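The Darkura quote came in at 3154 a unit, and I read it standing up because I didn't want to get comfortable with it. Amaral had priced theirs at 2494, training not included. Both salesmen had used the word "effortless" on the phone.

"We need three," my boss said. "Put it in for March."

"Three of what? We haven't picked one."

"Three of whichever."

I had been buying equipment for Pullcombe long enough to know what whichever costs. Last time it was a sorting arm that sorted beautifully until somebody gave it a bag. It lives in the basement now, under a sheet, still on the books.

So on Monday I went downstairs to see what we'd be paying for.

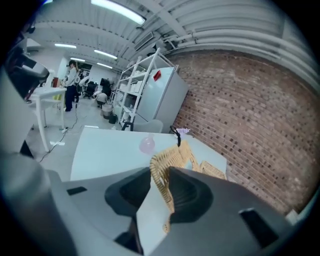 "How many tries does it get?" I asked.

"As many as it needs," said the engineer.

I wrote that down. The brochure had a line about 117 household objects, and I asked who had picked them. She said Darkura had. I wrote that down too.

"You don't like it," she said.

"I like it fine. I don't like the spare fingers being on a separate price list."

She laughed, but she went and checked — and came back without laughing. I crossed out the three, put a one, and took the form upstairs to be argued over.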